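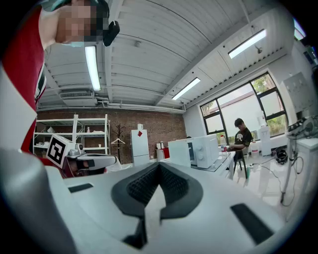 The best robot failure I've come across all year began with a cheap mistake and ended with a microwave oven on the floor. Robots that learn from people are wonderful at copying, and I mean wonderful, right down to the little hesitation before you grab a handle. They'll copy your bad data just as faithfully. At Irus, a small robotics outfit in Fleltbridge, that data comes from people holding white grippers and doing chores with them, and the position of each gripper is read from a cube printed with a black-and-white pattern. The microwave they practice on is as plain as they come, white with two round dials, and it sits on a white table a few steps from where people make tea. The robot that's supposed to end up doing the same jobs is called Lill.

By January, Lill could open a microwave door, put a bowl inside and close the door again. I've watched the clips, and it's hard not to grin. One arm goes to the front of the oven and tugs, the other waits its turn with the bowl, and there's a lovely unhurried quality to the whole thing. The team had 703 recordings behind that skill and was collecting toward 2,000. Then they loaded a new version of the model, and Lill took hold of the door and simply kept going.

The door opened all the way. The hand was supposed to let go there and swing clear. It carried on in a wide, confident arc, well past where the hinge could follow, and the oven turned with it. Two feet of the microwave left the table, then the other two. The person running the trial hit the stop button while it was tipping, and the arm froze exactly as asked, and the oven went down anyway. No one was standing on that side. The glass plate inside didn't survive.

What I love about the next part is how quickly everyone's first theory fell apart. The gripper motor was fine. The force limit was set where it should be, though it had been chosen for a heavier oven, a fact that got its own line in the report. Somebody suspected the floor was uneven and spent a morning with a level. Meanwhile the older version of the model, run on the same arm with a replacement plate, opened the door beautifully every time.
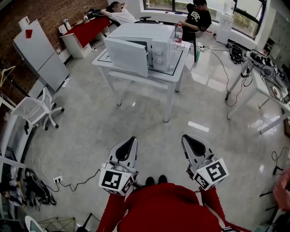 A quarter turn

So the trouble had to be in the new recordings, and that meant sitting down with Troltulo, the in-house program that plays a session back as a pair of moving lines in space, one for each hand. Most of the door pulls looked like neat curves, bunched together like the strings of a harp. A second bunch peeled off from them and headed somewhere no door has ever gone.

All of those came from one gripper. It had been taken apart for cleaning, and when its marker cube went back on, it went back a quarter turn off. The cube has a different pattern on each face, so the cameras found it without any difficulty and the software reported a clean track. It was tracking the wrong face as the front. Every turn of the wrist came out pointing the wrong way, and 156 recordings went into training like that.

You could wear that gripper all afternoon and feel nothing odd about it. The finger pads close when you squeeze and the door opens when you pull, and the person doing the work has no view of what the numbers are up to.
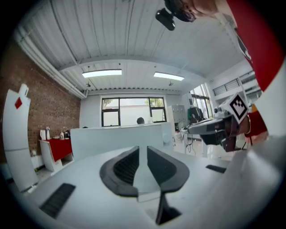 That's the bit that got me, because it changes how you think about safety in a place like this. The stop button worked and the arm obeyed it. The dangerous moment had happened 22 days earlier, at a workbench, with a screwdriver, and it made no noise at all.

The fixes are delightfully low-tech. The cube mounts now have a small raised peg, so a cube fits only one way. Each session opens with a ten-second routine in which the person touches the pads of both grippers together and holds still, and Troltulo refuses to save anything if the two hands disagree about where they met. Lill's force limit has been lowered to suit the oven it's really pulling on. The trial area has a line on the floor, too, and you stay behind it until the arm is parked.

They also kept the bad recordings. I was surprised, but the engineer who showed me around was thrilled to have them. Each new check gets run against that set first, and if it lets even one through, it goes back for more work. When I visited, the third version had just caught the lot, and Lill was due to try the door again after lunch, with a strap holding the microwave to the table.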